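Perguntas frequentes: lavagem, encolhimento e conservação de tecidos de algodão estampados

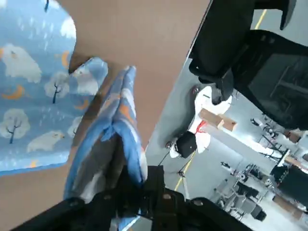

É preciso lavar o tecido antes de cortar?
Recomenda-se a pré-lavagem de todo tecido de algodão destinado a peças que serão lavadas com frequência. A operação elimina o encolhimento inicial e remove o excesso de corante e a goma de acabamento. Em painéis decorativos, capas de caderno e outros artigos que não serão lavados, a pré-lavagem é dispensável.

A que temperatura deve ser feita a pré-lavagem?
À mesma temperatura prevista para a peça pronta, ou ligeiramente superior. Se a peça vai ser lavada a 30 °C, a pré-lavagem a 30 °C é suficiente. Lençóis, fraldas de pano e babadores costumam ser lavados a 60 °C e devem ser pré-lavados a 60 °C, desde que a etiqueta da peça de tecido o permita. Pré-lavar em água fria e depois lavar em água quente anula o benefício da operação.

Quanto encolhe um tecido de algodão?
Depende da estrutura, da gramatura e do acabamento. O sentido do urdume (paralelo à ourela) encolhe normalmente mais que o da trama. Malhas encolhem mais que tecidos planos. Flanelas e tecidos escovados devem ser tratados como caso à parte e testados sempre.

Como faço um teste de encolhimento?
Corte uma amostra de 30 cm por 30 cm, com os lados alinhados ao fio. Faça o acabamento das bordas com ponto zigue-zague ou overloque. Lave e seque a amostra nas condições previstas para a peça final, passe sem esticar e meça de novo nos dois sentidos. A diferença dividida por 30 e multiplicada por 100 dá o encolhimento percentual. Anote os dois valores separadamente: a compensação no molde também é feita por sentido.

O encolhimento ocorre todo na primeira lavagem?
A maior parte sim. Pode haver encolhimento residual na segunda e na terceira, sobretudo com secagem em tambor. Para roupa de cama ajustada com elástico, recomendamos duas lavagens prévias.

Como sei se a estampa vai soltar tinta?
Umedeça um retalho branco de algodão, pressione-o sobre o lado direito da estampa e passe com ferro quente por alguns segundos. Se houver transferência de cor para o retalho, lave o tecido separadamente até que o teste dê resultado limpo. Vermelhos, azuis-marinhos e pretos são os tons mais sujeitos à migração. Em estampas reativas o problema é menos frequente do que em estampas por pigmento, mas estas últimas perdem cor por atrito, que é outro fenômeno e não se corrige com lavagem.

Vinagre ou sal fixam a cor?
Não nos corantes usados atualmente na estamparia de algodão. O vinagre no enxágue ajuda a neutralizar resíduos alcalinos de detergente, sem efeito sobre a fixação. O sal participa do processo industrial de tingimento, em condições que não se reproduzem na máquina doméstica.

Qual detergente devo usar?
Detergente líquido para roupas coloridas, sem alvejante óptico e sem alvejante à base de oxigênio. O pó comum é aceitável em tecidos brancos. Use a dose mínima indicada pelo fabricante para a dureza da água local. O amaciante reduz a absorção e não deve ser usado em toalhas, fraldas e panos de boca.

Posso usar secadora?
Pode, se a etiqueta indicar. Use programa de temperatura baixa e retire o tecido ainda ligeiramente úmido. A secagem completa em tambor marca vincos que depois são difíceis de eliminar no ferro. Cortes compridos tendem a enrolar-se; abra-os e sacuda-os na metade do ciclo.

Como evitar que as bordas desfiem na lavagem?
Faça um zigue-zague largo nas bordas cortadas ou um pequeno corte diagonal nos cantos. As ourelas não precisam de acabamento. Em cortes pequenos, use saco de lavagem.

O tecido ficou torto depois de lavado. É defeito?
Nem sempre. Muitos tecidos são estabilizados fora do esquadro no acabamento e voltam à posição natural na primeira lavagem. Puxe o tecido úmido no sentido diagonal oposto ao desvio, com duas pessoas se o corte for grande, e seque-o na horizontal. Se a estampa estiver desalinhada em relação ao fio já antes da lavagem, trata-se de desvio de estamparia, e a puxada não o corrige. Nesse caso, envie uma fotografia com a ourela visível.

Como passar tecidos estampados?
Pelo avesso, com vapor, em temperatura de algodão. Apoie e levante o ferro em vez de arrastá-lo, principalmente no viés. Estampas por pigmento com toque emborrachado não devem receber ferro diretamente sobre o lado direito; use um pano fino entre o ferro e o tecido.

Como guardar o tecido já lavado?
Seco, dobrado no sentido do fio ou enrolado em tubo de papelão, ao abrigo da luz direta. Refaça as dobras em outra posição de tempos em tempos para não fixar o vinco. Evite sacos plásticos fechados em armazenamento prolongado.

Quanto tecido a mais devo comprar para compensar o encolhimento?
Use o valor obtido no teste. Para uma peça que exige 275 cm de comprimento e um tecido que encolheu 4% no urdume, divida 275 por 0,96: o resultado é 286,5 cm. Arredonde sempre para cima. Nos nossos kits Porkosar a margem já está incluída e não é necessário acrescentar nada.

Aceitam devolução de tecido lavado?
Tecido cortado e lavado não é aceito, exceto em caso de defeito de fabricação que só se manifeste na lavagem. O pedido deve ser feito com o número da nota e uma amostra não lavada do mesmo corte, se houver. As análises são feitas por Lotte Dijkstra, no laboratório da Nalley, e o prazo de resposta é de 11 dias úteis. Em agosto o laboratório fecha para manutenção e os pedidos recebidos nesse período entram na fila de setembro.

Página revista em 25 de abril de 2026.
Responsável pelo conteúdo técnico: Apinya Onsri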